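August, late, kettle on

Up before six again, magpies going off their heads on the back fence. Frost on the ute. Should be asleep but want to get this down before I forget which bits of Drutudcombe we walked.

So. Train from Jarkden was 42 minutes late, then the bus didn't wait, of course it didn't. Paid 117 dollars for a cab with no heater. Driver wanted to talk footy the whole way. Got to the motel after dark, servo pie for tea, bed.

Morning better. Took the old rail trail up past the weir. Wattle out everywhere, whole gully yellow, sneezed most of the way. Boots still rubbing on the left heel, must buy proper socks. Sign at the top says 1,052 metres, felt like more. Ate a squashed sanger behind a boulder out of the wind. Could see clear down to the dam, very low, mud all round the rim.

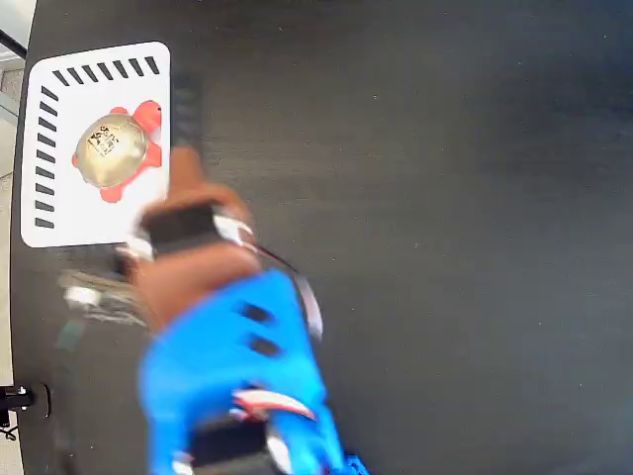 Christmas cards are the other thing, I know, in August, but if I don't start now they go out in January like last year. Want to carve a lino block of the wattle. Two colours at most. Keep thinking about that white card with the little black dashes along the top and down one side, nothing on the other two. Red blob, gold ball sitting on it. Could pinch the dashes for a border, top and left only, leave the rest bare. Gold for the wattle, if the gold ink hasn't gone to glue in the tin. Need 81 done and I've got paper for maybe half. Sotis has the good stuff but postage is a crime.

Came down the wrong track, naturaly. Ended up at the Ó Flaithearta place, the one with the falling down shearing shed, and had to go the long way round by the road. Dog barked at me for a full kilometre. Knees gone by then.

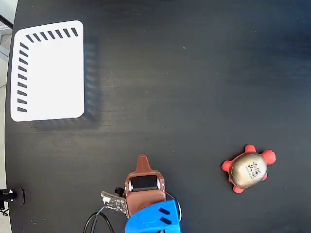 Hot shower, best part of the day. Then fish and chips on the motel step in my doona, too many chips, ate them all. Rang the bus people about a refund, on hold forever, gave up.

Home now. Washing's on the line and it's starting to spit. Bins tonight. Find the lino cutters, think tehy're in the laundry with the paint rollers. Heel needs a bandaid.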